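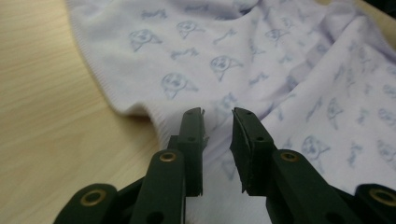 The hand-held gripper open over a printed baby garment.

I've folded my share of tiny clothes, so I was all ears when the Plakevov group put up its laundry results on Nov 9, 2024. The idea is pretty simple! People do the folding themselves with a hand-held gripper, a camera riding along on it, and the robot learns from what that camera saw. No arm needed until the very end.

The part I like best is what they changed in August. Garba Akande and Rakiya Oyelaran stopped asking folders to start from a neat, flat piece. Now everything gets dropped on the table in a heap, and the person has to hunt for an edge first. They recorded 44 sessions that way (15 of them with baby things, which are small and bunch up like crazy) and trained the same model as before.

On heaps it had never met, the new version found a usable edge in 40 tries before it missed 2 in a row. The old one didn't get anywhere near that, according to the write-up. Towels came out ahead of sleeves, no surprise to anyone with a dryer.
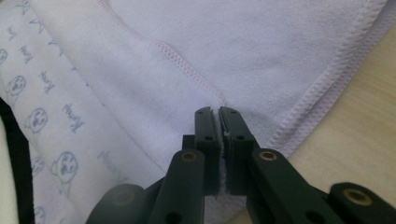 Femi Adeyemi wrote in to say he'd hold the applause until the group tries dark fabric, where a seam is a lot harder for a camera to pick out, and that he'd like to see the failed grabs published along with the good ones. Fair point, and I'd read those too. Akande tells me dark socks are next on the table, and the recordings go up once they've been sorted.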